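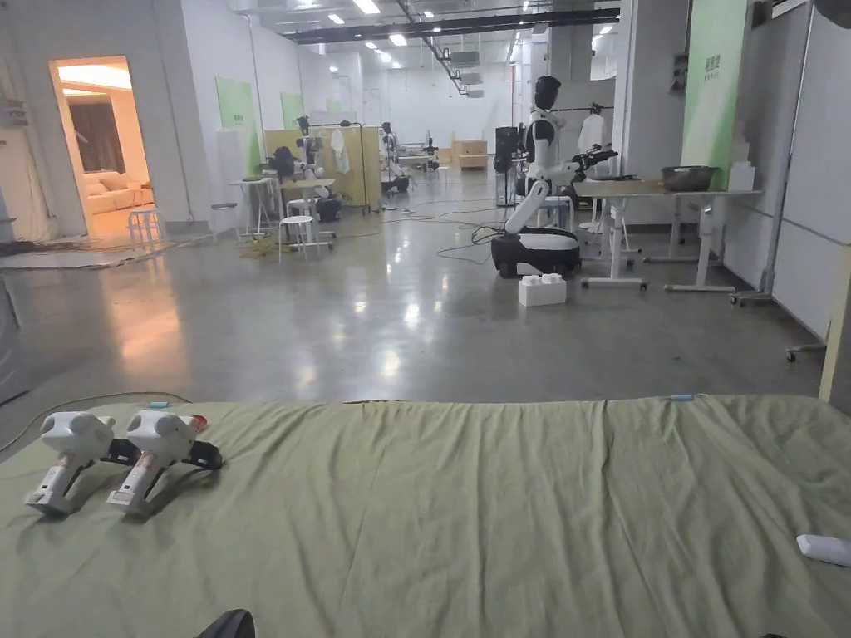 Catrin Pritchard

Call for participants: comparing two hand-held grippers at the Kneath lab

Zeltbridge is looking for people to take part in a paid comparison of hand-held grippers. Sessions run through October at our Kneath lab. You do not need any background in robotics, and most of the people who came to the spring round had none.

What we are comparing

A hand-held gripper lets a person do a task with the same kind of jaws a robot would use. You hold it by the pistol grip and the jaws open and close in front of your hand. Recordings made this way are used to train the arms on our mobile robots, so the gripper has to be comfortable enough that people move naturally while they hold it.

We have two versions to choose between. Jasex is the one we have used since last year. Ornasico is newer and has a different trigger spring and a different balance. From the outside they are hard to tell apart, and we will not say which one you are holding until the session is over. In the spring round we collected 1047 usable recordings, nearly all of them with Jasex. We now need the same tasks done with both, by the same people, on the same day.

What you would do

A session takes place at a cloth-covered table in the main lab. You will work standing up. After a short practice you do a set of tasks with one gripper, take a break, and then repeat the set with the other. There are 9 tasks. They include:

Picking up a small clip and placing it on a marked spot
Moving a bowl from one side of the table to the other without tipping it
Folding a shirt once lengthwise
Opening a box and taking out what is inside
Hanging a garment on a rack

The clip task sounds like the easy one and is usually where people slow down. Take whatever time you want over it. We record how long each task takes, but we are not scoring you, and a dropped object is as useful to us as a clean pick.

After each set you fill in a one-page form about grip size, trigger effort, wrist strain and how well you could see the jaws. At the end there is a conversation with me, lasting as long as you have things to say. Several changes to the trigger came out of those talks — so please do complain if something hurts or gets in the way.

Some participants will be asked to stay for a second part, in which one of the robots repeats tasks using your recordings. You would watch and rate the movements on a simple form. This part is optional and paid separately.

Who can apply

You should be 18 or over and able to stand for a session with breaks. You need to be able to close one hand firmly many times in a row. If you have a current wrist, hand or shoulder injury, please wait for a later round.

We especially want to hear from left-handed people and from people with small hands. Both groups were short in the spring and the results for them are thin. Glasses are fine. Long loose sleeves are not, and neither are rings on the hand you will be using.

If you took part in the spring you may apply again, but say so in your message. We can take only eight returning participants.

What to expect on site

The lab is one large open room with a hard concrete floor, so wear shoes you can stand in. Other work goes on during sessions, and there may be robots moving elsewhere in the room. Please stay with your session lead and do not walk up to a robot, even one that looks switched off. Watch for cables along the floor.

Sessions start at 9:30 in the morning or 1:30 in the afternoon and last three hours, breaks included. Water and coffee are provided. There is no lunch, though people in the morning group often bring something and eat it here afterward.

Payment and recordings

You will be paid for the full three hours, even if you stop early. The rate is in the information sheet we send before you book. Travel within Kneath is not covered. If you are coming from farther out, ask before you buy a ticket.

The recordings show your hands, the gripper and the table. Your voice is not kept. Recordings are stored under a participant number, and your name is held in a separate file that only the study team can open. You can ask us to delete your recordings up to the point where the comparison is written up. After that we can no longer separate them out.

How to apply

Write to the study desk at Zeltbridge and put reference 1286 in the subject line. Tell us:

Which hand you write with
Your glove size, if you know it
Whether mornings or afternoons suit you
Whether you took part in the spring round

I read the messages myself and answer in the order they come in. If the morning places are gone I will offer you an afternoon one and hold it for two days.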